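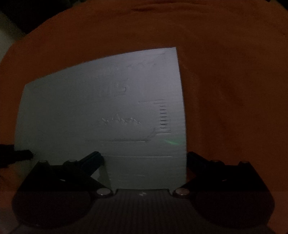

Attachment 1: panel on orange cloth, both fingers open, low light

From: Khrystyna Maksymiv
To: handling-practice list
Date: January 12, 2022
Subject: Re: Draft 2, section 6 (thin flat items on cloth)

Comments on section 6 are inline. I have left out the parts I agree with.

> 6.1 The operator shall confirm that the item is
> fully visible before closing the fingers.

"Fully visible" cannot be met with a gripper-mounted view. In the attachment the left finger covers the lower left part of the panel, and that is a normal approach. I suggest "the edge to be gripped shall be visible on at least one side." The Kesholm procedure uses similar wording and the operators there had no trouble with it.

> 6.2 Lighting shall be adequate for the task.

Not testable. Either we give a lux figure at the work surface or we define the check by what has to be readable. I prefer the second. The attached panel has shallow relief in the same color as the material: a zigzag, long horizontal lines, a column of short dashes. Near the upper middle there is a group that resembles digits, and I would only commit to the last one, which looks like a 5. If the marking has to be recorded, light at this level should fail the check. If the item only has to be picked, the outline against the cloth is enough. The draft should separate the two cases.

> 6.3 The cloth shall be flat and free of folds.

Change "free of folds" to "free of folds under the item or in the path of either finger." Folds elsewhere do no harm. We went through 67 logged picks from the Drinport trial in November, and 22 were marked nonconforming under 6.3 for wrinkles well outside the finger path. That makes the log useless for finding real faults.

> 6.4 Both fingertips shall contact the item at
> the same time.

Please delete. On cloth, one tip will often arrive first. What matters is that the item is not pushed across the surface, so a limit on displacement would be better. Edo has proposed about 2 mm. I have no data for or against.

One addition. The draft does not say whether creases already in a panel are noted before or after handling. Put it before, with the location, or they will be charged to the gripper.

Symonenko still has the master file, so send edits there and copy the list.

Khrystyna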